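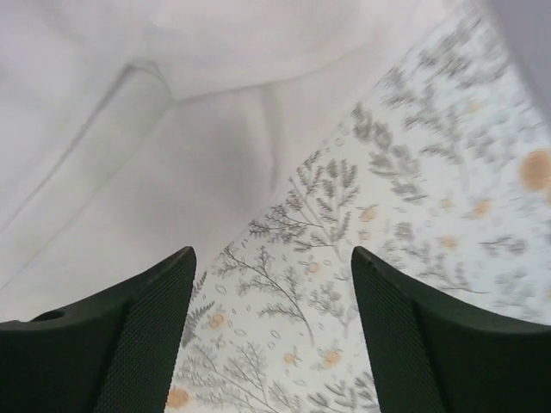 Search the guides Enter a word or model Go

4.2 Putting on the cover

Read section 4.1 before you begin. The Flosness cover has one printed side and one plain side.

1. Lay the cover on a clean, flat surface with the opening towards you.
2. Turn it inside out and put both hands into the far corners.
3. Take hold of the inner quilt through the cover — one corner in each hand.
4. Shake the cover down over the quilt and close the buttons.
5. Smooth out the folds with a flat hand, from the middle to the sides.

Note: The 900 size has 6 buttons. Please close all of them before washing.

Caution: Do not pull the fabric by the seam. It can tear.

Related guides
Flosness 307 pillowcase
Washing and drying printed cotton
Storing the Vahidi quilt

Contact Zander Home, Tridton | © Zander | Back to top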